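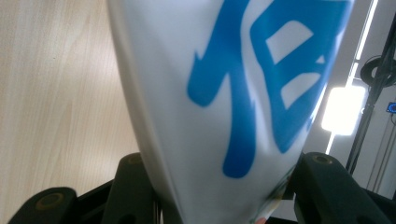 Figure 4. A thin plastic bag held by its narrowed end in the hand-held gripper, as recorded by the gripper's own camera.

Home Articles Authors Subscribe

4.2 Estimating the grip point on thin bags

Bags gave us more trouble than anything else in the Drenville recordings, and we would like to spend a little time on why, as readers building similar software may run into the same thing. Our first perception module, which we carried over from the earlier Skakau planner, looked for the outline of the held object and placed the grip point where that outline met the fingers. With boxes and bottles this works very nicely. With a bag like the one in Figure 4, the upper part runs out of view, the plastic folds over itself near the fingers, and the large blue printed character has much stronger edges than the bag does. The old module tended to lock onto the print and report a grip point well up the bag (sometimes with great confidence, we are sorry to say).

We therefore split the estimate into 2 stages. The first marks the finger region, using the known shape of the gripper, and ignores everything beyond a narrow band around it. The second looks inside that band for creases that draw together, and takes the place where they meet as the grip point. Printed areas are still used for tracking motion between frames, but they no longer vote on where the grip is. We trained the crease stage on roughly 3000 labeled frames, and Liette Li was kind enough to relabel the blurred ones when our first pass proved too hasty.

The planner receives the grip point along with a spread value, and when the spread is wide it slows the wrist and waits for a better view. This costs a little time, and we were happy to pay it.

We use cookies to remember your reading preferences. Accept Manage

Comments (2)

Darlene Zacharias: Lovely section. Does the crease stage cope with a bag that has been knotted? Ours at Vikeston nearly always are.

McIntyre: Would be glad to see the band width listed somewhere, I looked through the appendix and couldn't find it.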